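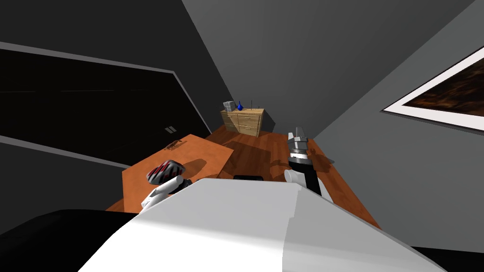
Week 7: Can a machine tidy the house yet?
Notes by Yao-tsung Liao. Oct 30, 2023

Short answer: bits of it, sometimes, and it's getting exciting! Last week we did the shop floor, where the Desten line drops the same part in the same tray 1,000 times a shift. Homes are a different matter. The table gets moved, somebody leaves a cap on it, the cap goes back on the wrong hook.

Think about what "put that away" asks for. The machine has to find the thing, work out which way up it is, get hold of it without crushing it, carry it past the furniture and let go in the right spot. A four-year-old manages all of this while talking about dinosaurs. Each step has been done well by some machine somewhere; doing them in a row is where the trouble starts, as small errors pile up along the way.

Try the sum yourselves. If each of five steps works 90 times in 100, the whole chore works only 59 times in 100. (Do check my arithmetic.)

Simulation helps a lot here. You can run a chore over 264 times in an afternoon and nothing gets broken. The catch is contact: rubbing, slipping and squashing are hard to get right in software, and the hand is where all of that happens.

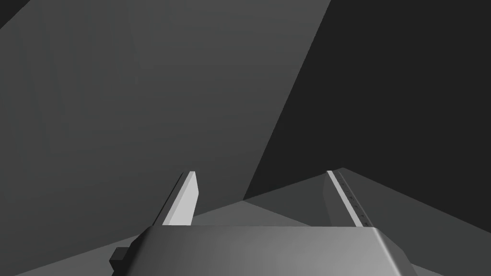
Fig. 2. Parallel-jaw gripper in simulation, jaws open, nothing held.

Two fingers are fine for a box or a handle. Now list the jobs at home that need more: buttons, bin bags, fitted sheets (I can't do those either). The Amgate reading argues for better fingers, the Segura one for better planning with the fingers we have. I lean towards Segura but would love to be talked out of it.

For next time: pick one chore, write down every step, and mark where you'd expect a machine to fail first. Bring it on paper. The Alby chapter on folding is optional, but it's a great read.

3 comments | 12 shares
Contact the course office | Back to top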